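Skip to main content
Home / Ask and Find Out / Around the House

Why Do We Fold Clothes?
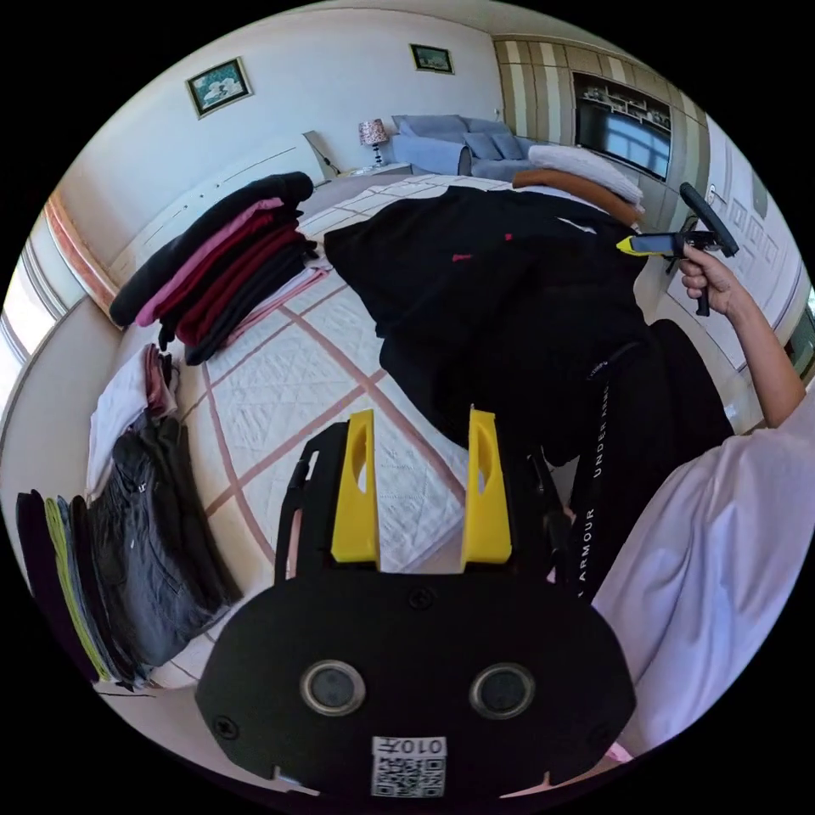 One reader wrote to us that folding is a waste of time, and that a shirt will get crumpled anyway as soon as you put it on. Another reader answered that a folded shirt is easy to find in the morning, and that this saves more time than folding takes. Both of them have a point. To see who is closer to the truth, we need to look at what clothes are made of and what happens when they sit in a pile.

What is cloth?

Look closely at the sleeve of a T-shirt. If you have a magnifying glass, use it. You will see that the cloth is made of many small loops of thread. Each loop is hooked through the one next to it. Cloth made this way is called a knit.

Now look at a bed sheet or a pair of jeans. These are made a different way. Long threads run up and down, and other threads cross over and under them from side to side. Cloth made this way is called a weave.

A thread is made of even thinner bits called fibers. Some fibers come from plants. Cotton grows in fluffy white balls on a bush. Some fibers come from animals, such as wool from a sheep. Other fibers are made in factories. Polyester is one of these, and many sports clothes are made from it.

Where do wrinkles come from?

The fibers in cloth can bend. When a fiber is bent for a short time, it mostly springs back. When it is bent for a long time, or bent while it is damp and then dried, it can stay that way. Then you have a wrinkle.

Cotton wrinkles easily. Water gets into the fibers and lets tiny parts inside them slide around. When the water dries out, those parts hold still again in their new places. If the shirt was in a ball while it dried, the shape of the ball is now stuck in the shirt.

Polyester takes in very little water, so it wrinkles less. This is one reason a soccer shirt can spend the night on the floor and still look fairly smooth. (It should not spend the night on the floor. Somebody will step on it.)

An iron works by using the same rule the other way around. Heat and steam let the fibers move, and the weight of the iron holds them flat until they cool.

What does folding do?

Folding does two jobs.

The first job is to choose where the bends go. A folded shirt still has bends in it, but there are only a few, and they are straight. A shirt stuffed into a drawer has bends going every way.

The second job is to save space. Clothes in a heap have a lot of air between them. Folding presses much of that air out. The cloth takes up just as much room as it did before, but the air pockets are smaller.

You can test this at home. You will need a cardboard box and some clean clothes.

1. Drop the clothes into the box one at a time without folding them. Don't push down.
2. Stop when the clothes reach the top of the box. Write down how many pieces went in.
3. Take everything out and fold it.
4. Put the folded clothes back in the box in stacks. Keep going with more clothes if there is room.
5. Write down the new number.

We tried this in our office with a box that once held printer paper. We got 8 T-shirts in without folding. With folding we got 29. Your numbers will be different, as shirts come in different sizes and some cloth is thicker.

How to fold a T-shirt

There are many ways to do it. This one is good for beginners.

Lay the shirt face down on a bed or table. Smooth it with your hands, starting in the middle and moving out to the sides. Fold one side in toward the middle, so that the edge of the shirt makes a straight line from shoulder to hem. Fold the sleeve back so it doesn't stick out. Do the same on the other side. You should now have a long rectangle with the neck at the top. Bring the bottom edge up to the neck and turn the whole thing over.

If your drawer is small, fold it one more time.

How to fold pants

Pants are easier than shirts. Hold them by the waist and give them a shake. Lay them down and fold one leg over the other, so that the legs match. There is usually a part at the back that sticks out in a point – tuck it in. Then fold from the bottom of the legs up to the waist, once or twice.

Some sports pants are slippery and slide open again. Fold these into thirds and place something heavier on top.

How to fold a towel

Bring the two short ends together, then fold it in half again. If you want it to fit on a narrow shelf, fold it in thirds the long way first. Thick towels are springy. They don't need to be perfectly flat, and pressing them hard doesn't do much.

Why do so many people fold on the bed?

A bed is the biggest flat surface in many homes. It is much wider than most tables, and there is room to lay out a whole pair of pants and still have space for finished stacks. It is also soft, so you can sit on the end of it when you get tired. And it is often close to the closet or the dresser, which makes the last part of the job shorter.

There is one more thing about beds. You have to clear the clothes away before you can go to sleep. A stack on a chair can stay there until August.

The bad side of a bed is that it isn't firm. A tall stack leans, and if you bounce on the mattress, it falls over. Low stacks stay up better.

How should you sort clothes?

People sort in different ways. You can make one stack for each kind of thing: shirts together, pants together, towels together. You can also make one stack for each person in the family. If there are many people at home, the second way is quicker at the end, as each person can carry off a stack.

Some people like to sort by color, too. It looks nice, and it helps you find the pink shirt without lifting up all the dark ones. It does take longer, and the order is gone again after a few days.

Put heavy things such as sweatpants at the bottom of a stack and light things at the top. A heavy thing on top makes the stack lean.

Did people always fold their clothes?

People have been folding cloth for a very long time. Before there were closets with hangers, families who had good clothes often kept them in wooden chests. A chest has no rod, so nothing could hang in it. Clothes had to be laid flat or folded. Other families had so few clothes that a peg on the wall was enough.

Some kinds of clothing are made so that they fold well. A Japanese kimono is sewn mostly from straight pieces of cloth, and it can be folded along its seams into a neat, flat shape.

Are there clothes you shouldn't fold?

Yes. Dress shirts and suit jackets usually go on hangers, where they keep their shape. Heavy sweaters are the opposite. If you hang up a heavy sweater, its own weight pulls on the loops and it can grow longer. Fold sweaters and lay them on a shelf.

Clothes that are still damp shouldn't be folded at all. Air can't get in between the layers, and after a day or two they start to smell. Let them dry first.

So who was right?

A shirt does get wrinkled when you wear it, especially at the elbows and in the back where you lean on a chair. Folding can't stop that. But a folded shirt starts the day with fewer wrinkles, and you can get more shirts in the drawer. If you don't mind wrinkles and you have a very big drawer, you may not care about either one.

Words to know

Fiber: a very thin bit of material, like a hair. Many fibers twisted together make a thread.
Hem: the bottom edge of a piece of clothing, turned under and sewn.
Knit: cloth made from loops.
Seam: the line where two pieces of cloth are sewn together.
Weave: cloth made from threads that cross over and under each other.

Last checked: 2021-02-01
Next page: What Is a Button Made Of?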